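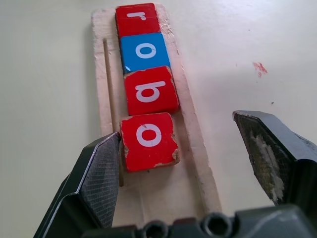 Figure 3. Wrist camera view in the letter-block task, with four blocks in the tray and the gripper open at the near end of the row.

4.2 Collecting demonstrations for the letter-block task

The second task in our study is to place square letter blocks in a narrow wooden tray so that they spell a short word. We chose it for two reasons. The blocks must go in a fixed order, so the policy has to keep track of what is already in the tray. The tray also leaves little room for error in position, and a block set down at an angle gets in the way of the next one.

We collected 105 demonstrations in the Illidton lab during October. Of these, 50 were recorded by hand guiding, where the operator holds the arm above the wrist and moves it through the task while the motors compensate for gravity. The remaining demonstrations were recorded by remote control with the Tillman hand controller. All of them were stored through Flokbridge, which writes the wrist images, joint angles and gripper opening to one file with a shared clock.

The operators were given the target word and the starting place of the tray, and nothing else. They could pick up the blocks in any order as long as the finished word was correct. Small gaps and a slight stagger between neighboring blocks were allowed, as in Figure 3, where the blue block sits a little to the right of the red block above it. We did not ask operators to straighten the row. Early trials with a stricter rule produced long stretches of nudging at the end of each recording, and policies trained on them kept nudging after the word was complete.

The blocks were used throughout the study and were not repainted. Chipped paint and bare wood at the corners are therefore part of the training images. The nearest block in Figure 3 is the most worn of the four, and its letter is crossed by a thin dark line. Letters also appear turned sideways in the wrist view, as with the "r" and the "b" in the third position in the row. We left the images in this orientation for training and did not rotate them to make the letters upright.

4.3 Differences between the two methods

Hand guiding gave smoother paths over the table. Operators told us that they could feel when a block met the rim of the tray and would ease off before pushing further. The Tillman controller gives no force feedback, and operators using it relied on the wrist image for the last part of each move. They tended to stop above the tray, correct the position, and then lower the block.

These pauses turned out to be useful. The corrections made before lowering a block gave the policy many samples in which the gripper was slightly off to one side and then moved back. Hand-guided recordings contained few such samples, as the operator usually arrived in the right place on the first attempt. A policy trained only on hand-guided data performed well when the tray was in its usual position and poorly when it was moved or turned.

The gripper opening also differed. During hand guiding, the fingers were worked with a foot switch that had 2 states, open and closed. With remote control, the opening could be set anywhere in the range, and operators often opened the fingers only partway when working near a neighboring block. A wide opening can leave one finger close to a block while the other is well clear of it, as in Figure 3. Closing from such a position may drag the block toward the far finger before both pads make contact.

For the combined training set we kept both kinds of recording and resampled them to the same rate. Pauses longer than 100 frames were cut, and shorter pauses were left in place. We stored the method used for each recording as a label but did not give it to the policy as an input. The Plunov arm and its controller settings were the same for both groups. Results for the combined set are reported in Section 5 along with those for each method alone.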